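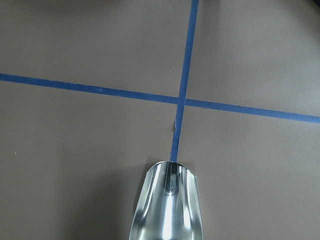

Two strips of dark blue tape crossing on a brown-gray surface.

Ladness Room Layouts

Ladness is a collection of hand-measured floor plans for small rental rooms in Kistivik, stored as plain text files. It was put together so that people who write furniture planning tools have real rooms to test against, including rooms with crooked walls, sloping ceilings, and doors that open the wrong way.

Version 2, released June 13, 2018.

Contents

rooms/ has one file per room. There are 30 rooms in this release.
furniture/ has one file per piece of furniture, with outside measurements only.
layouts/ has saved arrangements that refer to a room and a list of furniture pieces.
tools/ has the checker script and the converter for Nirnex drawing files.
notes/ has the measuring sheets, typed up with the spelling left alone.

Room files

Each room file starts with a header and is followed by a list of corners. Corners go clockwise, starting from the one nearest the main door. All lengths are in centimeters. The header fields are:

id: a short lowercase name. It matches the file name.
floor: the story of the building. Ground floor is 0.
ceiling: height at the lowest point.
slope: yes or no. If yes, a second list at the end of the file gives the height at each corner.
source: sheet or drawing. Rooms marked "drawing" were taken from a Nirnex file supplied by a landlord and then checked against at least one wall measured by hand.

Doors and windows come after the corners, one per line. A door line gives the wall number, the distance from the start of the wall, the width, and the swing (in, out, slide). A window line is the same but gives sill height in place of swing. Radiators are listed as furniture that can't be moved, with the word "fixed" at the end of the line.

How the rooms were measured

Most walls were measured at knee height with a steel tape. Where a bed or wardrobe stood in the way, the wall was measured above it and marked "high" in the notes. Walls in the older Nseir Street buildings lean, so a high measurement can differ from the one at the floor. We did not try to correct for that.

Readings were rounded to the nearest centimeter. Diagonals were taken in every room with four corners. In rooms with more corners we took whichever diagonals we could reach, and the sheet says which.
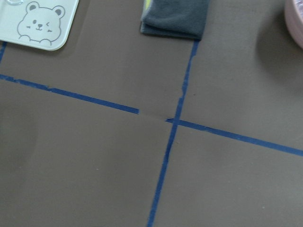 Blue painter's tape marking off rectangles.

Taping out a layout

The files in layouts/ can be printed as tape plans. A tape plan shows the outline of each piece of furniture with its distance from two walls, so you can mark it on the floor at full size before moving anything heavy. To make one, run:

tools/tapeplan layouts/yourfile.txt

Output goes to a text file with the same name and the ending .plan. The numbers refer to the outer edge of the tape. Use painter's tape and pull it up the same day on varnished floors. Leave 5 cm behind anything that stands against an outside wall. The script adds this by default, and the option nogap turns it off.

For a quick look at a smaller size, add scale 15 to the command and every length is divided by 15. Door swings are left out of scaled plans.

Checking your own files

The checker reads a room file and reports corners that don't close, doors wider than their wall, and windows that overlap. A gap of 2 cm or less at the closing corner is allowed. It does not check whether furniture can be carried through the door. Several people have asked for this and it may be added later.

Known problems

Room nseir-back has no ceiling height. The sheet got wet and we could not read it.
The converter drops curved walls. One bay window in the set was entered by hand as short straight pieces.
Bunk beds are stored as a single box, so the space under a loft bed counts as full.
Windows that open inward are not marked.

Changes since version 1

Radiators moved from the notes into the room files.
The north arrow was removed. It was wrong in too many rooms to be useful.
Corner order is now clockwise everywhere.

License and contributions

The data may be used and shared for any purpose, with credit to Ladness. The scripts are under the same terms. New rooms are welcome, from Kistivik or elsewhere. Send the room file together with the measuring sheet, and leave out tenant names and apartment numbers. The next batch will be added in August.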